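Search this site Search Menu

Setting Up and Maintaining the Gear Cell in Simulation
Student project report, Mestar Robotics Course, Sitdale
Author: Lino Russo
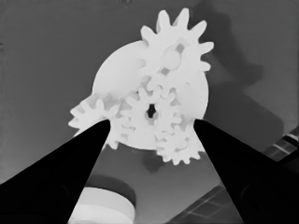

My task in the project was the setup of the gripper and its camera view, before the other group began with the motion program. The cell exists as a simulation model, and we named it Uvix. I received it from the previous class with the fingers already mounted, but the closing position was wrong and the gear assembly was slipping out in many trials. I decided to use the grayscale view for checking, as it loads faster on our computers. In this view the two fingers are black and the gears are almost white, so it is easy to see where a tip meets the teeth. The left tip covers the lower part of one gear, and for this reason I judge the grip on that side from its upper and left teeth only.

We use cookies to improve your visit. Accept Settings

The first step was the zero point of the fingers. I opened them fully, wrote down the value, and closed them in steps of 6 percent of the force limit. At 18 percent the assembly stayed in the grip, but it rotated when the arm moved. At 30 percent it did not rotate any more. I kept this value.

The second step was the contact model. Our supervisor, Mr. Pearce, advised to increase the friction of the finger pads and not the force — a high force pushes the fingers into the gear teeth, and the simulation becomes unstable. After this change I repeated the lifting test 100 times with the same start position. The assembly fell in six trials, all of them with a fast arm movement.

For maintenance I wrote a short routine. Before each session the user resets the cell, checks the zero point, and makes one slow lift. If the gears shake in the grip, the time step must be reduced first — the force value should remain as it is. On Sunday I tested the routine again from a clean installation and corrected two wrong file paths in the instructions.

The fast movement is still not solved. The next group can find my settings in the project folder under "gripper".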